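Filed under: Pantry & Dry Goods > Set-up
April - Peninah Langat

4. Filling the Siltero bin

The leaflet says any dry food can go straight in from the packet. I would be slower than that. Powder and fine grains behave differently from pasta, and the lid seal doesn't forgive spills.

1. Wipe the bin and leave it open overnight. "Dry to the touch" is what the maker asks for. I don't trust it.

2. Stand the bag up and tap the base so the contents settle. Thin film bags slump as soon as they're opened, whatever the packet promises about easy pouring.

3. Copy down what you need from the print before you cut. On a clear bag the small type is hard to read against a pale filling, and it goes out with the trash - phone and fax numbers included.

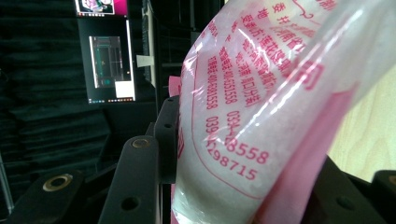 4. Cut one corner, no wider than 2 inches, and pour in stages. Stop 3 fingers below the rim. The fill line is set too high.

5. Close the lid and press all four sides. The click only tells you about the side you pressed.

CAUTION: Don't top up old stock with new. The "freshness dial" is a reminder you turn by hand and measures nothing.

NOTE: Clorkard scoops fit under the lid. Kirside ones are sold as fitting, but mine held it open.

Next: 5. Labels and shelf height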